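Workshop > Notebook > Kit on trial

Filed under: Hand-held grippers, product trials

March. Entered by Agustina Orellana

Serkov hand-held gripper, trial kit, first bench notes

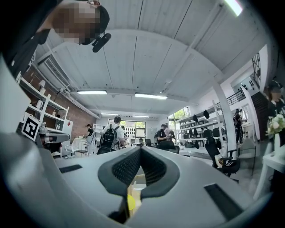 Body and padding

Grey housing, mesh padding in the V opening, dark. Weighed the unit we're using at 639 g with nothing plugged in. Solène guessed heavier. The weight sits forward of the grip, so the wrist does more work than the forearm. Fine for short pieces, tiring after a long run of picks.

The padding grips cardboard well. Smooth plastic slips if you come in at an angle. Tried the small parcels from the Ziltville order and the only real trouble was with the glossy sleeves. Serkov list a softer pad as an extra. Have asked for a price and a colour that isn't charcoal, so we can see wear on it.

Logging

Did 77 picks before lunch, split between me and Solène. 12 had to be thrown out. Of those, seven were tracking dropouts and the rest were operator error (mine mostly, closing too early). The dropouts all came when the hand was down low and close to the body. Solène thinks the marker should come up a shelf. I'd sooner try a second marker first and leave the existing one alone, otherwise the morning's runs can't be compared with anything.

Export worked the first time. File names are a nuisance, they restart at zero after every power cycle. Renamed by hand for now. Pathirana wrote a script for the older units that might do it, need to check whether it copes with the new folder layout.

Manual

The section on calibration is out of order. Step 7 assumes you've already zeroed the jaw, which isn't mentioned until the following page. I've pencilled it in on our copy. The spares list is good, every screw has a part number.

Service offer

Serkov's rep in Villesden sent two options. One is the kit outright with a year of repairs. The other is a monthly hire that includes calibration visits and swapping out worn pads. Hire costs more if we keep the kit past twelve months, but we've never had a gripper go a year without something needing to be replaced. Solène favours hire. I haven't decided. Want to know first who pays freight on a swap, as the quote doesn't say.

To do

- second marker, repeat the low picks
- try with gloves on
- ask Serkov about file naming and freight
- find out if the old charging dock fits (plug looks the same, haven't risked it)

Solène Bouvier, added 4 pm: gloves done, thin ones only. No difference in closing force that I could feel. The trigger is harder to find without looking. Low picks still to be repeated, I've left the jaw at the zero from this morning so please don't recalibrate.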